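Ticket 842: Policy scores well on dish unloading, does nothing useful with left arm
Opened by: Luana Bezerra
Assigned to: Hugo Hamel
Component: Turdale training pipeline, evaluation
Status: Resolved, with one sulk outstanding

Summary

The new Turdale checkpoint clears the dish rack in 71 out of 100 trials on the two-arm cell. The old one managed 52. I was about to put this in the October report with a large font when Trinity pointed out that the left arm had not contributed to a single one of those successes. It goes up, opens its gripper, and stays there like a man holding a door for somebody who took the stairs.

The task is supposed to be a handover. Right arm takes a dish out of the rack, left arm receives it, left arm sets it down on its own side. What we get is the right arm doing the whole job by itself and the scoring script awarding full marks.

Steps to reproduce

1. Load checkpoint 9 from the Turdale run. Earlier ones do it too, with less confidence.

2. Put the rack on the right half of the surface and stand the plates on edge toward the back. The small cream dish goes nearer the front. Plate colors make no difference, and I say this having tried more orders than I care to write down.

3. Start the episode and keep an eye on the two wrists once the right one is down in the rack. The left gripper should be turning toward the middle with its fingers apart, which it does, and then closing the distance, which is where we part ways.

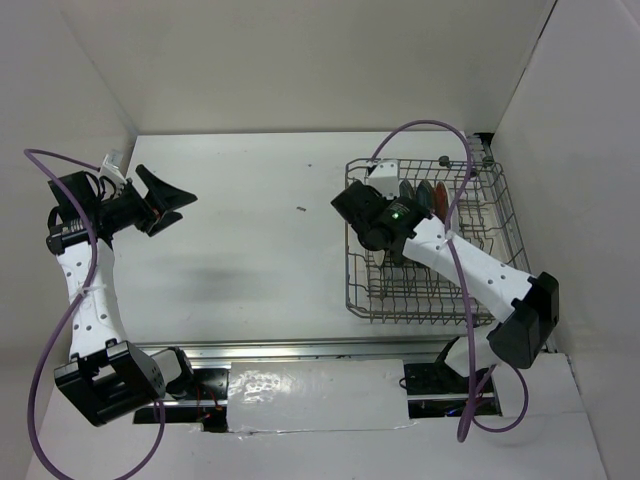
4. Let the episode run to the end and compare the score with what you just watched.

Things I tried

Recalibrated the left arm. No change. It was fine before and it is fine now.

Swapped the gripper commands between sides in software to rule out a dead channel. The left gripper opens and closes on request. It just isn't asked.

Checked cable slack on both wrists, because Hildegard always says to check the cables. No snagging through the full range on either side.

Raised the weight on the left arm's action loss. The left arm now waits more energetically.

Comment from Trinity Boateng

Pulled the demonstration set. There are 155 demos, all recorded on the Prandico setup before the rack position was fixed. In most of them the rack is close enough to the center that the operator skipped the handover and placed the dish with the right arm. So the policy has learned what we showed it. I'd call that a good result if it were the one we wanted.

Comment from Hildegard Görtz

I did say to check the cables. I withdraw it in this instance.

The scoring script only looks at where the dish ends up. It never asks how it got there. Please add a handover check: both grippers closed on the same dish for at least nine control steps, then right opens. Without that, any comparison between methods on this task is a comparison of right arms.

Comment from Hugo Hamel

Handover check is merged. Rescored the same 100 trials from the logs. Successes went from 71 to 0. The old checkpoint also scores 0, so on the bright side there is no regression.

I filtered the demos down to the ones with a real handover and got 38. Retrained on those alone. First pass gives 24 out of 100 under the new rule, and the left arm moves toward the dish in nearly every trial. It misses a lot, usually high. But it shows up.

Comment from Aicha Lamrani

Can we keep the old score in the table next to the new one? The gap between them is the more interesting number, and I would like reviewers to hear about it from us. I'd also suggest collecting new demos with the rack where it is now and leaving it there. Tape on the surface, please. Last time we agreed on a position verbally and ended up with three.

Resolution

Closed September 20, 2020. Root cause was the demonstration set, assisted by a scoring script that was too easily pleased. Fresh demos go under a separate ticket. The October report will carry both columns — the font will be the regular size.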